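Budget for a two-arm tabletop setup, what am I leaving out?

Posted in Equipment and Purchasing
Tagged: robot arms, grippers, small budget

Ferhat Çınar

I have 4000 to spend on a bench setup with two small robot arms, each with a two-finger gripper and a camera at the wrist. The work is simple pick and place with household things like fruit, bowls and small boxes. The money has to be committed by April or it goes back into the general pot.

I have a quote from Predonine for a matched pair of arms that would use up most of it. Sturneck sells a similar arm for less, but without the gripper or the power supply, and I would have to order those separately. The Predonine quote includes both, plus mounting plates. Neither one includes cameras.

What I have set aside outside the arms is 500. I need to know if that is enough for the table, the cameras, cables, lights and spare parts. I already have a computer that should be good enough. I have a room and one plain office desk that wobbles a bit. Has anybody here priced one of these out from start to finish? I don't want to go back and ask for more money in the summer.

Edited 4th February: shipping is included in the Predonine quote. I asked them.

dovetail_rick

Go with Sturneck and save the money. An arm is an arm. You can print the gripper.

mkessler

I would not count on printing the gripper unless you already have a printer and somebody who likes fixing things. Ask Sturneck what their own gripper and power supply cost, add them to the arm price, double it for two arms, and then compare. When we did that the gap got a lot smaller. We still went with the cheaper one, but it was closer than the web page made it look.

On your 500, it can be done if you are careful. This is how I would split it up.

Table first. Don't use the desk that wobbles. Every time an arm stops quickly the whole desk moves and the cameras move with it. A used workbench is fine. Bolt the arms down if the bench is yours to drill. If you can't drill, get proper clamps and check them every week.

Surface next. We put down plain gray carpet with a low pile. It was the cheapest thing on our list and I would buy it again. A bare white tabletop gave us glare under the lights, and hard objects slid when a finger bumped them. Get a piece bigger than you need and trim it. Finish the edge with a strip so it doesn't curl up.

Cameras. Buy 3, all the same model. Two go on the wrists and one is the spare. If you want a fixed overhead view too, that is one more, and you will want it sooner or later.

Objects. People forget this line. A ceramic bowl with a smooth rim is a much harder job than a plastic tub, because the fingers have to come down inside it without hitting the side.

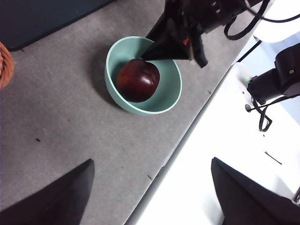
Set aside 30 for this and get most of it at a thrift store. Buy two of any bowl you like, since one will get chipped. Real fruit is fine but it has to be replaced, so if you want the same shape every time get the fake kind from a craft store. Shiny things pick up highlights from the lights, so have a few dull ones as well.

Cables. Measure the full reach of each arm before you order and leave slack for the whole swing. Ours came too short the first time and we paid for shipping twice. Also get hook and loop ties and some clips. Loose cable lying on the bench ends up in the camera view, or gets pulled when the arm turns.

Lights. Two cheap LED panels with diffusers. Don't depend on a window.

Whatever is left goes to spare parts. For us it was finger tips and one wrist motor. Ask both sellers for the price of a single motor and how long it takes to arrive. Predonine had them in stock when I asked. Sturneck told me to go through Alemneh, who handle their parts, and that took longer.

j_aldous

Agree with most of the above. Two things to add.

Check the warranty on the used market too. Clerkance resells returned arms and I have bought from them. The arms were fine, but the cover was short and it started on the day they shipped, before I had a bench to put them on. If you buy early to beat your deadline, have the bench ready.

Second, ask if the money can be spent in two parts. Ours could. We bought the arms and the table first, ran things for a while, and then bought lights and objects once we knew what was giving us trouble.

Ferhat Çınar

Thanks, this helps. I had nothing down for lights or a spare camera. I've asked Sturneck for the full price with grippers and power supplies and will post both totals when I have them. The money can't be split, I checked.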